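# Droslow button panel

Notes and files for the green panel with the four round push buttons, one red, one blue, one teal and one yellow, arranged as a diamond. 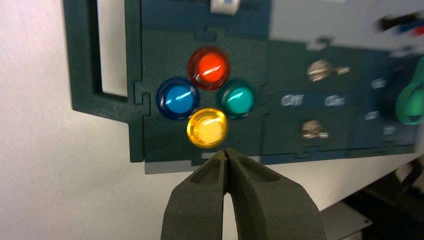
## What is in this folder

This folder keeps everything needed to rebuild, repair or reuse the panel. I started it in November, when the second panel was finished and I understood that I had forgotten half of how I made the first one. Please read the part "Known problems" before you print anything.

```
droslow-panel/
 README.md
 CHANGES.md
 drawings/
 face_left.svg
 face_right.svg
 button_ring.svg
 labels/
 positions.csv
 sessions.csv
 sounds/
 press_red.wav
 press_blue.wav
 press_teal.wav
 press_yellow.wav
```

The drawings are in millimeters. The sounds are short, mono, and recorded by me in the kitchen with the window closed.

## Purpose

The panel is used for a memory game. The player hears a sequence of sounds and repeats it on the buttons. The sequence begins with one step and becomes longer by one step each round, until the player makes an error or reaches step 16. Few people reach step 16. My own best is 11.

The game has also a slow mode, called "Undville mode" after the town where I tried it the first time with a group of older players. In the slow mode there is no time limit between two presses. I recommend it for everyone who plays for the first time, whatever the age.

## Names of the positions

All files use the same names. I ask you to keep them, even when you change the colors on your own copy. The position is what the program knows, the color is only for the human.

| Position | Color | Code | Sound file |
|---|---|---|---|
| top | red | T | press_red.wav |
| left | blue | L | press_blue.wav |
| right | teal | R | press_teal.wav |
| bottom | yellow | B | press_yellow.wav |

In the first version I had called the right button "green". This was a bad choice of word. The face of the panel is dark green too, and two players asked me if they must press the panel itself. Now it is "teal" everywhere in the files. If you find an old "green" in `sessions.csv`, read it as teal.

## The face

The face is dark green and matte. I tried a shiny one before and did not like it, the lamp of the room made a white line over it and the players moved their heads all the time.

It is made in sections, which go together with a small rounded tab, like in a jigsaw puzzle. My machine cannot make the face in one piece, so the joint was necessary, but now I find it also practical. When a section is damaged I change only this section. The tab has to go in straight from the front. Do not push it from the side, the neck of the tab is the weakest place of the whole panel.

The tall opening on the left is part of the drawing and should stay open. In my design it is the place for a score card. The card is optional and the game works without it.

If you change the color of the face, please choose something dark. With a light face the yellow button is hard to find when the room has much sun.

## The buttons

They are the round type with a translucent dome and a light inside. I bought mine from Curano, in a mixed bag, but any button that fits the hole is good. Check these points before you order:

- The dome must be translucent. With a fully clear dome you see too much of the lamp.
- The ring must be wide enough to cover the edge of the hole.
- The switch should make a click that the finger can feel. Some players listen more to the click than to the sound file.

The buttons sit very near to each other. I did this on purpose, so a small hand can reach all four without moving the arm. The negative side is that a big thumb can touch two at once. The program handles it: when two presses arrive together, only the first one counts and the second is written in the log with the mark `double`.

## The data

`sessions.csv` has 300 played rounds. One row is one round, not one press.

| Column | Meaning |
|---|---|
| round_id | running number, begins with 1 |
| mode | `normal` or `slow` |
| target | the sequence that was asked, for example `TLRB` |
| given | the sequence that the player pressed |
| double | how many double presses in this round |
| note | free text, mostly empty |

There are no names, no ages and no voices in the data. Players were asked before the game if their rounds can be saved. When somebody said no, the log was switched off and nothing was kept.

The first 100 rounds are all in the normal mode, because the slow mode did not exist yet. Please do not compare the two modes without thinking about this. The players of the later rounds are partly the same people, and they had practice.

The `note` column is in English, but I wrote it quickly and the spelling is not always good. I have corrected only the notes that I could not understand myself.

## Cleaning the panel

Use a cloth that is a little damp. Clean the domes first, then the face. Fingerprints are easy to see on the domes, much more than on the matte green. Do not spray anything directly on the buttons. I clean on Monday, before the first group, and this is enough for normal use.

Dust collects in the joint. A dry, soft brush takes it out.

## Known problems

1. `face_right.svg` has the tab a little too tight. Sand it by hand, or make the slot bigger in your own file. I will correct the drawing when I make a third panel.
2. The blue and the teal sound are too similar on a small speaker. People who play by ear confuse them. You can replace `press_teal.wav` with any short sound that is higher.
3. Blue and teal are also near to each other as colors, especially in the evening. For a player with difficulty to see colors, tell the position and not the color.
4. In some rows the `given` column is longer than `target`. The player continued to press after the end. I left these rows as they were.

## License and credit

The drawings and the sounds are free to use and change. The data is free for teaching and for private study. For other uses please ask first.

If you mention the panel somewhere, the name "Siddiqui panel game" is fine for the rules, and "Droslow button panel" for the object. Corrections to my English are also welcome, please send them as a normal change request against this file.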